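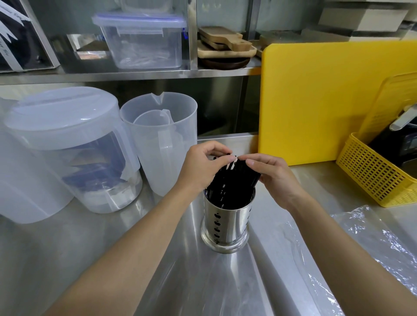
Ticket: Kedance wrist sensor logging doses that were never taken
Opened: 13/02/2024
Site: Vikham day centre
Product: Kedance reminder app and wrist sensor, supplied by Verkier
Status: Open

Reported fault
The app marks tablets as taken when the wearer has only lifted an arm. One member had a full row of green ticks in the app and a full pill box on the table. I would like that treated as serious. The first reply called it a "sync delay".

Tried so far
Restarted the phone and the sensor. No change.
Removed and re-paired the sensor as per the Verkier help page. It found it on the second go, then logged a dose while the sensor was lying on a windowsill.
Updated the app. The notes for the update say "improved accuracy". They don't say of what.
Charged to 100 per cent before each test, as support asked. I can't see why a low battery would invent a tablet, but it's done.

Reply from Verkier support
Please clear the history, as performance may be affected above 3000 entries. Please also check that the sensor face is clean. If the user handles food or drink, cover the sensor with cling film.

Our answer
History cleared after saving a copy. It held 200 entries, so I doubt that was it. False doses came back the same afternoon. 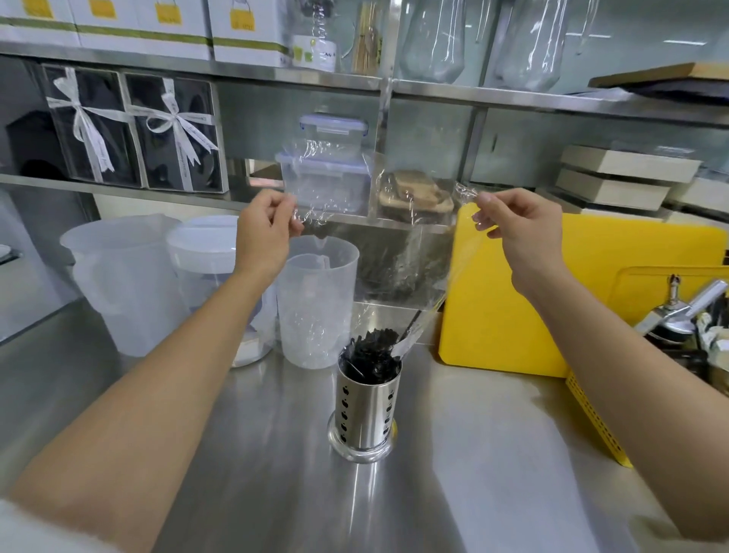
The sensor reads movement and skin contact, according to your own leaflet, and nowhere does the leaflet mention covering it. I'd want to see that advice in writing from whoever designed the thing. Cling film behaves much like the sheet being held up over the steel container there: it hangs loose and crinkles, even with two hands on it. Our members have tremor. Asking them to wrap a wrist neatly every morning isn't a fix, and a creased layer over the skin contact seems as likely to cause bad readings as to stop them.

We tested it anyway with a staff member wearing the sensor. Uncovered: false dose logged on raising a cup. Covered: false dose logged on raising a cup, then a "sensor not worn" warning.

Second site
The Hlongwane group uses the same sensor with an older version, 6, and says it has the same trouble. They reported it in August and were also told to restart the phone.

Wanted from Verkier
A way to switch off automatic logging, so a dose counts only when someone presses the button.
A plain answer on whether the fault is known.
Until then we are back on paper charts and the app's ticks are being ignored. Please don't close this ticket for lack of activity.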